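The ferry from Flurnby to Skisturstead was supposed to take two hours, and my wife had packed as if it might take until spring. By noon we had eaten everything but the mustard.

We were moving because of a house. It had belonged to my aunt, who left it to me on the condition that I keep her goat, Onu, in the manner to which he was accustomed. The lawyer read that part twice. I asked what manner, and he passed me a list that ran longer than the will.

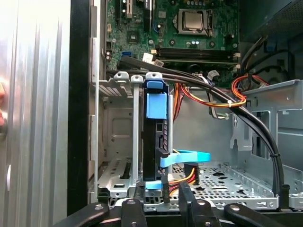 Onu met us at the gate with part of a curtain in his mouth. The list said he took porridge at seven and disliked whistling. It also said he was owed an apology, though it didn't say for what.

"Just apologize," said my wife. "You usually do."

So I did, in the rain, with a suitcase in each hand. He thought it over and ate my luggage tag.
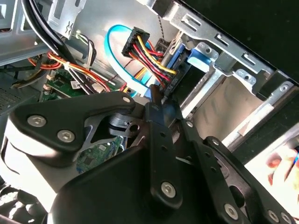
In October a man came over from Warkia and offered us 700 for the goat. I told him Onu wasn't for sale. He looked past me at the porch, where Onu was standing on the table, and said 300.

My wife asked whether he had any experience with porridge. He left soon after that. I went in to see about supper, and Onu followed me as far as the kitchen and stood there until I apologized again.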